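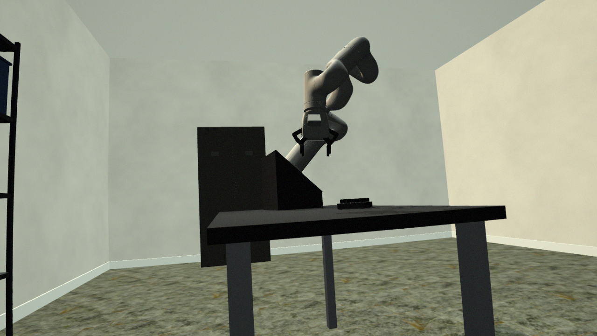 Shedding season again and the phone has not stopped. So, brushing. Little and often, couple of minutes after the evening walk, and if your dog hates it start with the shoulders and leave the back legs for last. Put them up on a table if you've got one the right height, a dark one like the one in the picture shows up every pale hair, so you can see how much is coming out and when to quit. Non slip mat on top please. And keep a hand on them the whole time, even the calm ones jump.

Double coats (huskies, shepherds, most of the spitz types) do NOT get shaved. We had two in last September clipped down to the skin by their owners and the coat on one of them still looks patchy. Undercoat rake, then a slicker, then a comb to check behind the ears and in the armpits where the mats hide. If the comb stops, don't pull. Hold the hair at the root and work from the ends. If it's tight to the skin leave it alone and bring them in, scissors and thin skin is how we get cuts.

Bernadette Doherty is doing the puppy handling hour again, 7 places, 2 of them gone already. Paws, ears, mouth, getting used to the dryer noise. Bring treats your puppy really likes, not the dry biscuits. Vaccination card too, we do check.

Jocelyn is off until the end of the month so nail trims are with Wanting Du, mornings only. Ring first. Walk ins will probaly have a wait.

Handamance walk: same loop as last time, down past the old pump house and back along the creek. Leads on through the sheep field, no exceptions, the farmer was very decent about it in spring but won't be twice. Water at the half way gate. Damián has the spare leads if you forget yours.

Oh and somebody left a red slip lead and one very chewed tennis ball at the front desk. The ball we will hang on to untill Friday's dog stops crying for it, then it goes in the bin.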